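Why Black Things Get Hot in the Sun

Light carries energy. When sunlight lands on an object, some of that light bounces off and some of it soaks in. Scientists call the bouncing part reflection and the soaking-in part absorption.

The color you see is the light that bounces off. A white shirt reflects most of the light that reaches it. A black shirt reflects very little. The rest is absorbed, and the energy turns into heat.

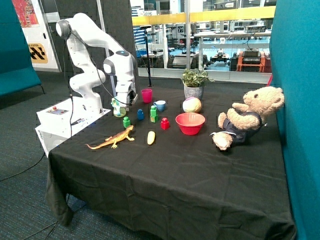

You can measure the difference. You need two cans of the same size, black paper, white paper, tape and two thermometers.

1. Wrap one can in black paper and the other in white paper.
2. Pour 148 milliliters of cold tap water into each can.
3. Write down both temperatures.
4. Stand the cans side by side in full sun for 39 minutes.
5. Stir the water and read the thermometers again.

The water in the black can should be warmer. Try it in January and again in summer, and compare the two sets of numbers. The winter sun sits lower in the sky, so the same patch of ground gets less energy.

Color matters most in direct light. In a dark cupboard both cans end up at the temperature of the air – the paper makes no difference.

Words to know
Absorb: to take in.
Reflect: to bounce back.
Thermometer: a tool that measures temperature.

Written by Thabiso Mokoena. Last updated March 9, 2018.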